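About Bomcombe

We teach adults to write plainly at work. That means letters, notices, reports, complaint replies, the email that tells forty floors the elevators are out. We have been doing it from the same two rooms above a shoe repair shop for 14 years, and in that time we've become less sure about most of what our trade likes to promise.

So this page is going to be a bit short on promises. If you've looked at other writing schools you will have read that clear writing raises profits, saves hours, and makes customers love you. Maybe it does. We have gone looking for the studies behind those claims and mostly found one training company quoting another. What we can say is that people who take our course tend to write shorter letters afterward, and that the people who get those letters call less often to ask what they mean. A few clients keep track of that. Most don't, and we've stopped pretending to know what happens in their offices once we leave.

How we started

Benedita Barreto and Jad Srour worked in the same claims department at Ostberg, where every letter passed through a set of approved paragraphs. Benedita's job was to pick the paragraphs. Jad's job was to answer the phone when people couldn't follow them. They compared notes over lunch for a year or so, then wrote their own version of the worst letter and asked if they could send it out. The answer was no. They left the following July and rented the rooms.

The first course was a single evening and it wasn't good. We had too many rules (never use the passive, never go over 20 words, that kind of thing) and people went home and wrote like a ransom note. We dropped the rules one at a time as we noticed that good writers broke them. There are three left, and we argue about one of those every spring.

What we teach now

The main course runs for 4 weeks, one evening a week, 6:30 to 9:00. You bring something you really have to write. We don't hand out practice letters from made-up companies, as it's easy to be clear when nothing is at stake and no manager is going to read it. If your document is confidential, black out the names and bring it anyway.

Class size stops at 14. We tried larger groups when rent went up, and the people at the back got a lecture instead of a course.
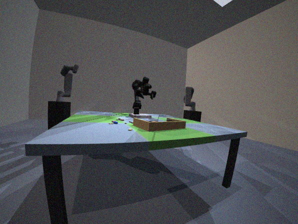
Cristóvão Leitão wrote to us after his final evening that he had come expecting to be told off about commas, that he still didn't believe a sentence could be "friendly," and that his department's leave policy had gone from nine pages to two without anyone noticing what was missing. He asked us to add that he found the third week slow. We've had that note from other people too, and the third week is now mostly editing in pairs, with less of us talking.

The fee is $399, and it includes the printed workbook. If your employer is paying, we'll send them an invoice. We won't send them a report on you. Some employers have asked for one, with scores, and we've said no each time - a person who thinks they are being graded goes straight back to writing "in respect of."

Things we don't do

We don't give certificates. There's no agreed standard behind most of the ones in this field, ours included when we used to print them. If you need a piece of paper for your HR file we can confirm the dates you attended.

We don't sell software. We were offered a share in a readability checker called Mirus and spent a month feeding it letters. It gave 72 out of 100 to a foreclosure notice that left out the date the family had to leave. Tools like that measure word length and sentence length, and they do that part fine. They can't tell you that you forgot to answer the question.

We also don't rewrite your website for you. We know several people who will, and we'll pass on their names. We take no fee for it.

Who we are

Benedita Barreto teaches most of the evening course and all of the sessions on bad news letters.

Jad Srour handles in-house training and still answers our phone, by choice.

Rosário Baptista joined from the Đorđević library, where she ran the help desk for people filling out government forms. She is the reason the workbook has a chapter on forms, and the reason it's the longest chapter.

Senga Rennie edits the workbook and sits in on each new class once, in the back row, to see where people stop listening. She doesn't believe in learning styles and will tell you why if you ask.

Getting in touch

Call or write before you book. Tell us what you have to write and who has to read it. Sometimes the trouble is that three departments want three different things from the same letter, and a course won't fix that. We'd sooner say so on the phone, before you've paid. The office is open from 10:00 to 4:00, and on class nights until the last person has found their coat.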